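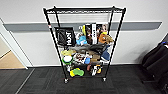

4.3 Re-running the shelf retrieval benchmark

Read this before you quote the Dollcombe number to anyone. The Pluvari planner was reported at 386 clean picks on cluttered shelves. We have not matched it at Bendden, and we doubt that a new site will.

1. Stock the lower shelves with mixed goods: plush toys, books, boxed items, something made of cloth. Leave the top shelf bare.

2. Check the casters. A unit on wheels can shift on carpet when an arm leans on it, and the planner does not look for this.

3. Load the Hattori grasp set (3,605 grasps). Do not prune it.

4. Run 144 trials from a fixed head pose. Reshuffle the shelves after every 21.

5. Log every contact with a neighboring item, even when the target comes out.

Note: The original scoring ignored contacts. Under that rule a toy dragged off the shelf along with the target still counts as a clean pick – we would call it a failure. Report both scores.

Note: Black items on black wire give poor depth. If your results look good on these, check the logs by hand before believing them.

CAUTION: Keep people clear of the unit during a run. The stop on contact is slow.

Items that hang over a shelf edge are scored separately, see 4.5.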